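**Stadus S2 Two-Arm Handling Cell – Equipment Page**
Page revised August 27, 2024. Contact for technical content: Nélida Ibarra, Plivgate Applications.

The Stadus S2 is a tabletop cell with two arms, intended for handling trials and light packing work with bags, pouches and mixed loose goods. It ships as a table, two arms, two parallel grippers, a controller cabinet and a wall-mount stop box. Guarding is not part of the base package. The buyer chooses guarding after the risk assessment, and Plivgate will not release the cell for automatic mode until a signed copy of that assessment is on file.

## Standards the cell is built to

The arms and controller are designed against ISO 10218-1. The finished cell falls under ISO 10218-2, and responsibility for meeting it rests with the integrator. In many small shops the integrator and the end user are the same company. In that case the duty does not go away, and the person who signs should be named in the assessment.

For shared-space use, refer to ISO/TS 15066 for contact limits. Limits apply to the whole moving assembly, including the gripper, fingers, brackets, cables and whatever is being carried. An arm that passes with bare fingers may fail with a carton knife, a glass jar or a stiff wire handle in them. Risk assessment follows ISO 12100. Electrical equipment follows NFPA 79 for units sold in the United States.

## Supplied equipment

| Item | Part no. | Quantity |
|---|---|---|
| Arm with status ring | S2-347 | 2 |
| Parallel gripper, electric | PG-1443 | 2 |
| Table | S2-T | 1 |
| Controller cabinet | S2-C | 1 |
| Stop box, dual channel | S2-E | 1 |
| Teach pendant with three-position enable switch | S2-P | 1 |

Finger sets are ordered separately. Jundow supplies the padded and narrow-tip sets. Other fingers may be fitted if they stay within the payload listed on the gripper data sheet, but the assessment must then be repeated for the new shape.

## Status ring

The ring on each wrist shows the state of that arm only. Do not treat the ring as a safety device. It is an indicator, and it has no link to the dual-channel stop circuit.

Colors are set in the controller and can be changed by an administrator. If they are changed, post the new color list at the cell and update the work instruction on the same day. Mixed color schemes on one floor are a common audit finding. Plivgate recommends one list for the whole site, including cells from other makers.
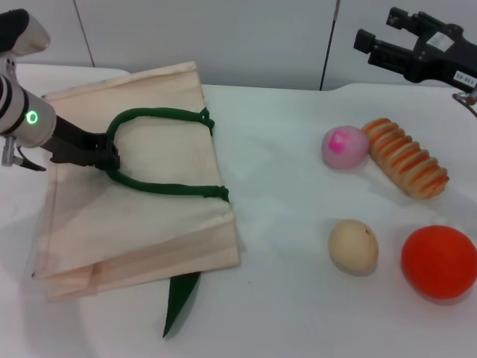

Work with soft packaging needs its own line in the risk assessment. Paper bags fold, catch and tear, and their behavior under load is hard to predict from a drawing. The grip point should be written down for each bag type. With a rope-handled shopping bag lying flat on its side, one gripper holding the dark green handle near a bend is a valid hold for positioning, but it should be listed separately from a lifting hold. The two knotted points where the handle meets the bag are the parts to check before any lift is approved. If a knot slips, the bag drops on one side and the contents shift toward the gripper.

Lifting holds on bags are approved by test only. Use the heaviest load the bag will carry in service, raise it to the full working height, hold, and lower under control. Record the bag supplier and the lot. A change of supplier voids the result.

## Two arms in one work area

Both arms can reach the center of the table. The controller divides the work area into zones, and by default only one arm may occupy the center zone at a time. Default zoning may be relaxed for two-handed tasks such as opening a bag and filling it. Where it is relaxed:

- limit both arms to reduced speed while either one is in the center zone
- define a park position for the idle arm, clear of the goods
- set the stop function so that a protective stop on one arm stops both
- keep the cable runs outside the swept path of the opposite wrist

The third item is the one most often missed. Early controllers shipped with independent stops, and an arm that keeps moving next to a stopped one can trap a hand. Units updated in February or later have the linked stop enabled from the factory. Older units need the setting changed by hand, then verified with the stop box and with each interlock in turn.

Anything fastened to the wrist, such as a bracket or a sensor cable, must be included in the collision model. Leave enough slack for full rotation and no more. Loose loops snag on bag handles.

## Trial goods

Toy food and other stand-ins are accepted for setup and operator training. They may not be used for payload, grip-force or contact-limit tests. A plastic egg says nothing useful about the force a real one will stand. Work instructions should name the goods used at each stage, and the sign-off for production must list real product only.

Cells that will handle open food need further review. The PG-1443 gripper is not rated for washdown and is not offered with food-grade lubricant. Packaged food is permitted.

## Checks before each shift

1. Press the stop box and confirm that both arms are without drive power.
2. Release and reset. Motion must not restart on reset alone.
3. Test the enable switch on the pendant in all three positions.
4. Inspect the fingers for cracks, loose screws and missing pads.
5. Confirm that the gripper labels are legible and match the cell log.
6. Clear the table of tools and packaging scraps.

Step 5 exists for traceability. Grippers get swapped between cells during repairs, and calibration data is stored per serial number. A gripper running on the wrong file may close with more force than the operator expects.

## Documentation and training

Each cell is delivered with the manual, declaration of incorporation, wiring diagrams, the stopping time and distance report, and a blank assessment form. Stopping data is given for the arm at full reach and full payload. Use those values for separation distances, even if the job runs lighter.

Operator training takes place at the Escobar site or at the buyer's plant. Ostap Zakharchenko teaches the integrator course, which covers zone setup, linked stops and validation records. Course completion is required for anyone given administrator access to the controller.

Requests for CAD models, the stopping report or older manual revisions should state the controller serial number and the current software version.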